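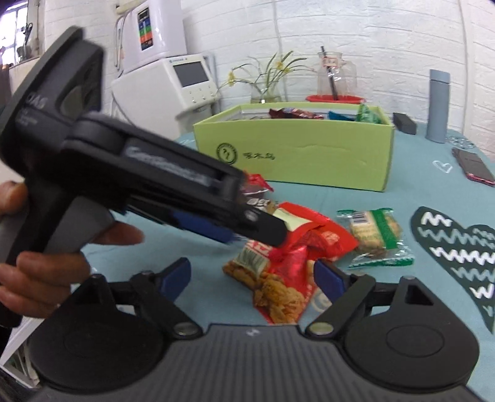
Snack sorting at the teal table, hand-held gripper in use.

About Rarkumero

Rarkumero gathers examples for machines that have to learn to pick things up. Our clients build the robots and write the models. We supply the long middle part, where a person does a small household job over and over with a gripper in hand, and every go is saved so a learning system can study it later.

Dindo Layug started the company after some years of programming arms for a packing line, a job he describes as explaining a cookie to a calculator. He wanted to show the machine instead. The first office was his dining room, and his family would like it noted that they got the dining room back in December.

What we do all day

We pick things up and put them down. Some of us have degrees.

A typical order reads something like "wrapped snacks, table to box, mixed packaging, 300 episodes." An episode is one complete go at the task, start to finish. Between episodes we move everything, because a model that has only ever seen the pastry on the left will look for it on the left until the end of time. We change the cloth, the light, the height of the table and the person holding the gripper. We also keep the fumbles, labeled as fumbles. Clients used to ask us to throw those out. Now they ask for more, and we are happy to say we have plenty.

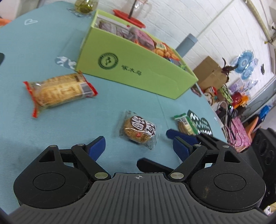 Snacks are a bigger part of our work than anyone planned. Clear wrappers confuse depth estimates, crimped ends fold over when you least want them to, and a bag that has been squeezed forty times is no longer the same shape as the bag on the order sheet. All of that is useful to a learner and annoying to a person, so we charge for it. House rule: nothing gets eaten until the set is signed off.

Our collections

Lenia is our tabletop set, and the one most people write to us about. It stands at 1627 episodes in the current release, each one watched by a second person before it goes in. Flivero covers soft and crinkly packaging, with 506 episodes so far and a noticeable rustle on the audio track. Both come with plain-language notes on what was done, by which hand, and what went wrong.

How we work

Collectors are paid by the hour, never by the episode. We tried the other way for 2 weeks and got a great many very fast, very bad grasps. Nobody collects for a full day, as wrists have opinions. New people spend their first mornings practicing on whatever is in the box, and their early attempts are kept in a separate folder that Dindo calls the archive.

We film in real rooms with real clutter. If your robot is going to live in a spotless white cell, other companies will serve you better and their floors are cleaner.

Working with us

Our main room is in Villanueva. Visitors are welcome in the afternoon, when the collectors have had lunch and leave the props alone. Send us the task, the objects and the gripper you have in mind, and we will tell you how many episodes we think it needs. You will think it is too many. Most clients order half, then come back for the other half.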